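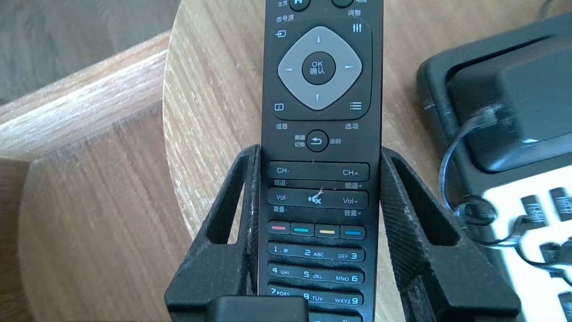

**When does the Kasthorpe reading room open again?**
In January, on the same hours as before, with the late evening added until 8 p.m.

# Kasthorpe Reading Room, planning meeting

Chair: Chepkoech Mosoti
Notes: Sewwandi Munshi
Start: 6:30 p.m.

**1. Last meeting's notes**

Accepted with one fix. The Studell branch is lending us the long shelves, and the short ones are ours to keep. Chepkoech has let them know we'd love to hang on to the long ones through spring.

**2. The book swap**

What a turnout! We took in 1012 books and sent most of them home with new readers. The mystery table was bare by lunch, and the cookbooks went nearly as fast (someone left with a whole stack on bread and came back for the pickles). Sewwandi read out a few of the notes people left in the comment box. Several asked for more large print, and one asked for "a table just for sea stories," which got a big yes from the room.

Leftovers are boxed by the back stairs. Amness will collect them for its school shelf, but the atlases stay here until we've gone through them properly.

- Sewwandi to sort the atlases and pull any with loose pages
- Chepkoech to set the date for the next swap

**3. Evening reading group**

The group has outgrown its corner, and we're thrilled. It moves to the big room, with 48 chairs set out in a loose ring. There was a good long talk about whether to read one book together or let people bring their own. We settled on one shared book every other month, with open reading in between, so people can still come along when they haven't had time to finish anything.

First shared pick: short stories, title still open. Chepkoech wants something funny. Sewwandi would like something set at sea, so the sea story table may get its first customer.

**4. Money**

We have $200 left over from the swap. Everybody had an idea for it! Reading lamps won by a wide margin, with new bookends second. Saber Street hardware has the clip-on kind, and Chepkoech will go by and try one on our shelves before we buy a set.

**5. Children's hour**

Agreed to run 2 sessions each month to begin with. The little ones' puppet morning was such a hit that we'd like to work puppets into at least one of them. Parents have asked for a quieter start, with the songs held back until the end. Happy to try it.

The floor cushions need new covers. Sewwandi has fabric at home, mostly blue, and will bring samples.

**6. Other business**

- The sticking drawer in the front desk still sticks.
- Return slot label to be redone in bigger letters. Sewwandi.
- Poster for the evening group to go up at Studell as well as here. Chepkoech.

Closed at 7:50 p.m. Next meeting to be set once the swap date is known.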